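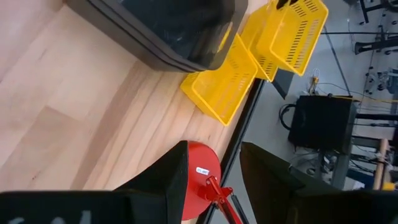 Yellow baskets and a lamp base at the far side of the bench in the Krūmiņa workshop.

Margus Liepiņa wanted a machine that would put his boxes away. Two arms on a wooden table is as far as the idea has got, and he seems content with that for now. He calls the build Plila and works on it most Sunday afternoons at Krūmiņa, a shared workshop where members pay by the month and label their own shelves.

The table came first. Liepiņa put a black aluminium frame round a butcher-block top, so that an arm could be unbolted and moved along without drilling fresh holes. It took 6 evenings. The first set of brackets flexed when both arms moved together and had to be cut again in thicker plate.
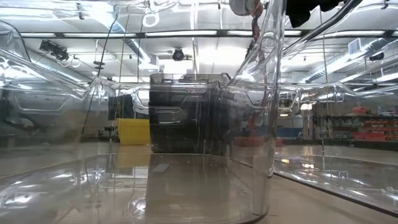
Clear plastic is the hard part. A yellow basket shows up well against wood, but a transparent tray is mostly reflections, and the strip lights on the ceiling move about in it as the viewpoint changes. Early on the software, a package called Vorkar that he keeps patching himself, would pick out a patch of glare and send the gripper after it. He tried dulling the trays with hairspray, which worked until it flaked off.

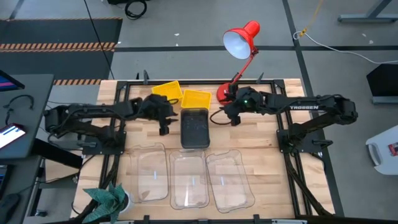 Trays, baskets and both arms on the framed table.

His answer was practice. He steers the arms by hand through a stacking job, saves the run and does it again with the trays turned a little. By August he had 891 runs saved and had thrown out 102 of them, mostly for dropped trays - the rest for a cable that had caught on a rim. The cables are now tied closer to the links, though he still isn't happy with the left wrist.

Nested trays remain a nuisance. They cling together, and a gripper that closes a few millimetres too low lifts both.
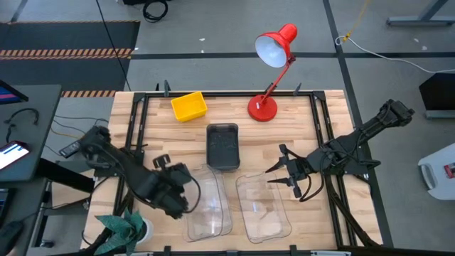
Clumico, on the members' message board, thinks the trays are the wrong place to start and would have spent the first 100 runs on the baskets alone, then brought in the dark tray, and left anything see-through until the grip was reliable. Liepiņa has read the post twice. He plans to try it with the left arm first, once he has rewired the wrist.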